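The long way round to opening a drawer

The lab that Zendemo keeps above a bicycle shop is warm even in June, and the head of its manipulation group has the window propped open with a box of spare screws. She pours two mugs of tea before she will discuss results, and then she discusses them for most of the afternoon.

Her group's method goes by the name of Bornon, and it begins with something that sounds rather modest. The robot learns from people guiding its arm through a job, as plenty of robots do these days, but each demonstration is afterwards split at the moments when the fingers touch something or let it go. "We used to feed the whole thing in as one long ribbon," she says. "And the robot would learn the ribbon, bless it. If you shifted the drawer by the width of your thumb it would carry on pulling at the air, perfectly content."

The group recorded 1635 demonstrations over the winter, a good many of them with drawers, which she has grown fond of in the way one grows fond of a difficult aunt. A drawer has a direction, she explains, and the arm has to find that direction from whatever it can see of the handle. Pull a little off to one side and the runners bind.
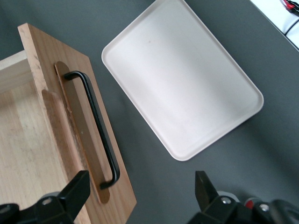
"You'd think the pulling was the hard bit, and I did think so, for years," she goes on, topping up her mug. "But when we went back through our failures, most of them had gone wrong before the fingers closed. The approach was off by a few degrees, and everything after that was a sort of polite struggle."

So Bornon spends its effort on the approach. For every attempt it proposes 30 possible ways in, scores them against the pieces of demonstration that ended in a firm grip, and throws away all but the best 2. The arm starts along the first and keeps the other in reserve. Switching between them was the part that gave the team most trouble (the early versions dithered dreadfully, she says, like somebody choosing a queue at the post office), and it was settled in the end by letting the robot change its mind only once.

She is careful about what the results show. The comparison was made against the group's own earlier system, Breltex, on the same table and with the same arm, and the new method opened drawers more reliably when they had been turned to an angle it had not met in training. With very shallow handles there was hardly any difference between the two. "I'd love to tell you it was better at everything," she says, "but I'd be found out by Sunday."

The next round will be run with partners at Zoëga, whose workshop has kitchen units fitted along one wall, and where the robot will be allowed 5 demonstrations of each new handle before it has to manage alone. She suspects that will be too few for the recessed ones. Then she remembers the biscuits, which have been in the filing cabinet all along, and goes to fetch them.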